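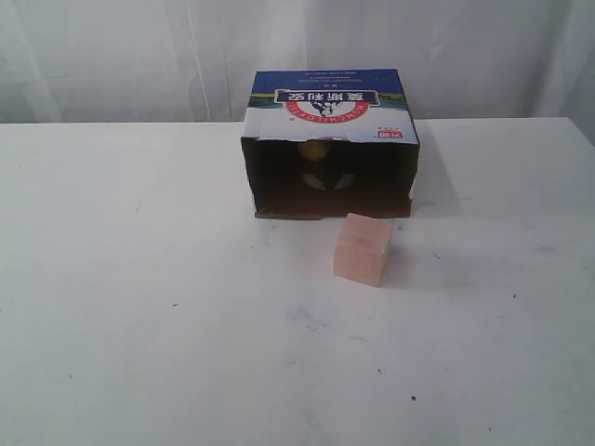

Friday – slots lobby integration, notebook entry

Long one today, so get a cup of tea first. I'm writing this up while it's fresh, partly for me and partly for whoever picks up the Wutari work when I'm on leave in July, because I know from experience that I'll come back and not remember a thing about why the session timeout is set the way it is.

Where we were this morning: the Wutari feed (their whole slots catalogue, 384 titles) was loading into the staging lobby, but the tiles were coming up in a very odd order and the bonus-round resume was failing on and off. The operator side, Wamari, want the lot live by the end of the month, and they have been very decent about the delays so far, so I'd really like to give them something nice to look at next week.

Tile order

This one was my own silly fault, I'm afraid. I had the lobby sorting on the release field, and Wutari send that field as plain text with the day first. Our old provider always sent it the other way around, and I'd simply never looked. So the lobby was cheerfully putting everything released on the first of any month at the front, which explains why the Halloween titles were sitting next to the Easter ones and why I spent half of yesterday blaming the cache. Poor cache. I've put in a proper date parser and re-run the import, and the new releases row now reads the way it should, newest at the left.

While I was in there I also tidied up the category labels. Wutari call everything with a cascading reel a "tumble" game and we call it "cascade", and players searching for one were getting none of the other. Both words now find both sets. If you add another provider, please have a look at the synonyms list before you start making new categories – it's grown a bit of a beard and I'd like to keep it under control.

Bonus-round resume

Much more interesting, and it took up most of the day. The complaint from testing was that if you close the browser in the middle of a free spins round and come back, you sometimes land on the base game with your remaining spins gone. Sometimes you don't. Very annoying to chase, as anyone who has chased one of these will know.

What I did was write a little script that opens a game, plays until it hits the feature, drops the connection and then logs back in. I left it going on three different titles over lunch, with the wait before reconnecting set to a different length on each run. By the time I'd finished my sandwich there was a very clear pattern. Anything that reconnected inside 600 seconds was fine, every single time. Anything longer came back to the base game.

So of course I went looking for a 600 in our code, and couldn't find one anywhere. I looked in the wallet service, the session service and the lobby itself, and then I went and looked in the load balancer settings, which I do not enjoy. It was in the Cutix layer all along. For anyone new: Cutix is the aggregation piece that sits between us and the studios, and it keeps its own record of open rounds. Its default is to treat a round as abandoned once that time is up, and it then tells our side the round is closed without asking the studio's server, where the round is in fact still sitting there perfectly happily with all its spins.

The good news is that the player's money was never at risk. I checked this very carefully because it was the first thing that worried me. The studio holds the round result, and when the nightly reconciliation runs it finds the open round, finishes it off automatically and credits whatever was won. So the test accounts all came right by the next morning. It's still a rotten experience for a player, mind you, to come back and think your free spins have vanished, and I wouldn't blame anyone for ringing support about it.

The fix for now is a setting that makes Cutix ask the studio before it closes anything. It adds a small delay at login for players with an open round and no delay at all for everybody else. I've turned it on in staging only. My script has been going since mid-afternoon and it hasn't lost a round yet, and I'm going to leave it going over the weekend with some much longer gaps, overnight ones included. 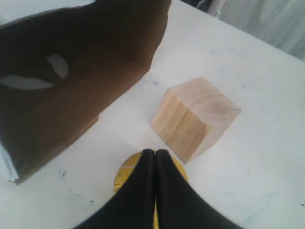 Brown and white, close up.

Sugawara titles

A smaller job, but I promised I'd note it. The Sugawara games (the ones with the lovely painted backgrounds – do have a go on the fishing village one, the music is gorgeous) are heavy on first load. On my old test phone the worst of them took long enough that I'd wandered off to water the plant. Most of the weight is in the intro animation, and it gets fetched again each time you open the game, even if you've ticked the box to skip it. I've asked whether they can hold that download back when the box is ticked. In the meantime I've put the tile preview on our own image server so at least there's something to look at while you wait.

I did try compressing the reel symbols myself and the colour banding was horrible, so please don't spend a day on that like I nearly did. The original files are back in place.

Odds and ends

Ticket 847 can be closed. It was the same date parsing business as the tile order, only showing up in the promotions calendar.

The favourites star now stays lit after you leave a game and come back to the lobby. It had been bothering me for ages.

Return-to-player figures are showing on the info page for every Wutari title except the jackpot ones, where the field arrives empty. I've left those blank and sent a query, and they shouldn't go live until we have an answer, as Wamari's compliance people will want to see them and quite right too.

Demo mode still shows the real currency symbol next to the play balance. I know how to fix it, I just ran out of day.

For next week

Read the weekend log from the resume script before touching anything else. If it's clean, ask for the Cutix setting to go into the release. If it isn't, keep the log and start with the overnight gaps, as that's where I'd expect trouble. Then demo mode currency, then the jackpot info pages if the reply has come through.

The script is in the shared tools folder under resume-check. It does want a fresh test account each time you start it, and it'll sit there doing nothing at all if you forget.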